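Suvent Starts Second Round of Road Recording Near Noltcombe

The company wants more examples from country roads before its driving system learns again 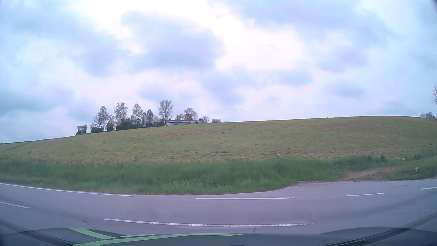 Suvent, a small firm that develops software for self-driving cars, has started a second round of recording on the rural roads outside Noltcombe. The material will be used to train a learning system called Kindau, which must decide where a car can drive and where the road ends.

The first round, which finished in February, gave the team 1,578 short clips. Most of them came from streets in the town, and this became a problem. According to Weronika Rutkowska, who leads the recording work, the system learned very well what a curb looks like, but it had seen too few roads without one.

"In the town the edge of the road is almost always clear," she said. "In the country you have grass, you have a field track which joins the asphalt, you have a white line that stops and then begins again as dashes. For a person this is easy. For Kindau each of these things was nearly new."

The goal of the second round is to reach 2,000 clips in total. Each clip is 40 seconds long, and a person drives the car during all of it. The system only records and does not touch the steering or the brakes.

After every drive the clips are sent to the labeling office, where Rocío Varela and her colleagues mark the edge of the asphalt, the painted lines and the places where a side track begins. Cracks and old repairs are marked also, in a separate group, so that the system does not take them for lines. Varela said that this group was added after the first round, when Kindau several times followed a dark crack as if it were paint.

"We had to go back and correct 830 clips," she said. "It was slow work – but now we have one rule for everybody, and the new clips go faster."

The drivers have been asked to go out under different skies. Cloudy days are welcome, as the first collection had mostly strong sun and hard shadows. The same roads will be driven in both directions, in the morning and again before evening.

Suvent did not say when the trained system will be tested on the road. The recording cars keep to the normal speed limits, and other drivers can pass them as usual.

Related items
Ayala opens test track for delivery vehicles
Noltcombe to repaint lines on country roads
How labeling teams check each other's work
Suvent looking for drivers with rural experience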